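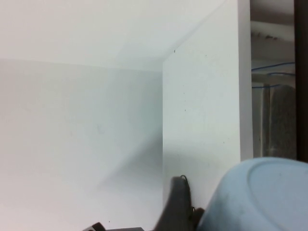 Idutmont Student Robotics Forum
Section: Shelf Placement Project
Posted December 2024 by the Project Office
Reading time: 4 minutes

Wrist view and white compartments: request for comments

Project Office wrote:

Teams working on the shelf placement task are invited to comment on the proposed change to the perception rules before the next build session. Under the present rules, each team must locate the compartment using the wrist camera only. Several teams have reported that the arm hesitates when it comes close to a white wall, and two teams have asked for permission to apply printed markers to the inside of the shelf. The office has not yet decided. Please keep replies to the technical question and state which software release your team is running.

leka_team_lead wrote:

Team Leka is running the May release without changes. We support the use of markers. When the gripper is at close range, the camera receives a great deal of plain white and very little else. Our depth estimate on the back wall is poor in that position, and the planner then stops the arm as it was designed to do. Of our last 70 attempts, most of the failures occurred in the final part of the approach. One small marker on the back wall would give the software something to hold on to.

vundum_controls wrote:

Vundum does not support the change. The task was written so that students would learn to work with plain surfaces, and a kitchen cupboard or a storage shelf does not come with markers. The edge of the divider is a strong vertical line and stays in view for much of the approach. We fit a line to that edge, fit a second to the seam where the top meets the back wall, and take the position of the opening from the two together. This required about 5 evenings of work and no change to the shelf.

posari_vision wrote:

Posari would ask Vundum to clarify one point. Shadows are also strong lines under some lighting. In our recordings a soft shadow falls on the back wall close to the corner, and our edge detector has on occasion chosen the shadow over the corner itself. How does your method tell them apart?

vundum_controls wrote:

The shadow is soft and the board edge is crisp. We reject any candidate line whose brightness changes slowly across its width. The threshold is in our shared notes. It does need to be set again if the lamps are moved.

leka_team_lead wrote:

That last sentence is our concern. The lamps were moved twice this term. A team that must set a threshold again at each session is spending its time on lighting and has less left for the placement task.

posari_vision wrote:

We would add a separate matter for the office to consider. The open side of the divider shows whatever is in the room behind it. In our view that includes a blue cable and a dark fuzzy piece of fabric, and our segmentation network has labeled the fabric as an object to be picked. We have trained on 3,829 labeled pictures and the error remains. A plain backdrop behind the shelf would help all teams equally and would not alter the shelf itself.

vundum_controls wrote:

We have no objection to a backdrop for the scored runs. We would prefer that practice runs stay as they are. A network that picks up background fabric should be corrected in training.

new_member_83 wrote:

I joined this term and would like to ask a basic question. Does the light blue rounded object count as part of the task when it is that close to the divider? In the wrist view it covers the lower part of the edge that Vundum is using for its line.

vundum_controls wrote:

It is a fair question. We fit only the upper portion of the edge for that reason. Our own gripper finger and its wiring also block the lower part of the view, so little is lost.

leka_team_lead wrote:

We remain in favor of markers but would accept the backdrop alone as a trial. We ask that the lamp positions be marked with tape on the floor.

Project Office wrote:

Thank you for these replies. For the next session, a plain backdrop will be used on scored runs only, and lamp positions will be taped. The request for markers stays open. Teams wishing to submit test results in support of either position should attach their logs to this thread, with the software release and lamp settings stated at the top of each file.

posari_vision wrote:

Posari will submit logs with and without the backdrop. Would the office confirm whether recordings from earlier sessions are acceptable?

Contact the Project Office | Copyright Idutmont Student Robotics | Back to top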